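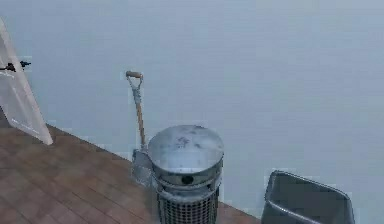
Baseboard

A baseboard (also skirting board, skirting, mopboard or base molding) is a strip of material fixed along the lowest part of an interior wall. It covers the joint between the wall surface and the floor, protects the wall from kicks, furniture and cleaning equipment, and gives the wall a visual lower edge. Baseboards are most often made of solid wood, medium-density fiberboard (MDF), polyvinyl chloride or ceramic tile.

Terminology

"Baseboard" is the usual term in the United States and Canada. "Skirting board" is used in the United Kingdom, Ireland, Australia and New Zealand, and "skirting" alone is common in South Africa and India. In the trades, a one-piece baseboard is called plain base. An assembly of a flat board, a molded cap and a small strip at the floor is called built-up base. The strip at the floor is a shoe molding or, where its section is a quarter circle, a quarter round.

Function

Wood floors expand and contract across the grain as the moisture content of the air changes. A gap is left at the perimeter of the floor to allow this movement, and the baseboard hides it. The board is nailed to the wall and not to the floor, so that the floor can slide beneath it. A shoe molding is likewise nailed into the baseboard.

Plaster and drywall are weak at their lower edges. Drywall sheets are normally held a short distance above the subfloor to keep them from drawing up water, and the baseboard closes the space that remains.

Profiles

Common profiles include square edge, chamfered, bullnose, ogee and torus. Taller boards with several moldings are associated with Victorian houses. Low, plain boards became common in the twentieth century along with lower ceilings.

A recessed or flush baseboard sits in the same plane as the finished wall and is separated from it by a narrow reveal. It requires a metal trim bead at the bottom of the drywall and is more expensive to install. In some buildings the baseboard is left out entirely and the wall finish stops at a shadow gap.
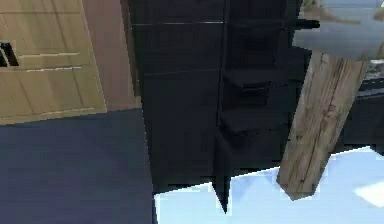 Built-in furniture is handled in one of two ways. Where a cabinet stands on a toe kick, the baseboard normally stops against the cabinet side and the toe kick is finished separately. Where the cabinet has no toe kick, the baseboard may be carried across its front so that the piece reads as part of the wall. The second method requires the lowest door or drawer to clear the top of the board.

Installation

Baseboards are installed after the finished floor and the door casings, and before the final coat of paint. Carpeted rooms are an exception, as the board may be set first, raised slightly so the carpet edge can be tucked under it.

Outside corners are mitered. Inside corners may be mitered but are more often coped, meaning that one board is run square into the corner and the second is cut to match its profile. A coped joint stays closed when the corner is not a true right angle. Lengths are joined along a wall with a scarf joint, placed over a stud.

On uneven floors the lower edge is scribed. A compass is set to the widest gap and drawn along the floor, and the board is cut or planed to the resulting line.

Fastening is by finish nails, screws, adhesive or clips. Clip systems allow the board to be removed for access to cables. The Fliltum system uses a steel rail screwed to the wall at 204 mm centers, onto which an MDF face is pressed. The Atimex system uses separate plastic clips and is limited to boards 11 mm or more in thickness.

Durability

Solid wood can be sanded and refinished but may split at nail holes near the ends. MDF is stable and takes paint well, but it swells when wet and does not return to its original thickness. Vinyl base is used in hospitals and schools, where floors are washed often.

A survey of rental housing in Durnau by Halldóra Bisgaard and Girish Srivastava examined 491 rooms and found that damage was concentrated near outside corners and beside entrance doors. Swelling of MDF was recorded mainly in kitchens and bathrooms. The authors recommended sealing the bottom edge before installation.

See also

Chair rail
Crown molding
Door casing
Toe kick
Wainscoting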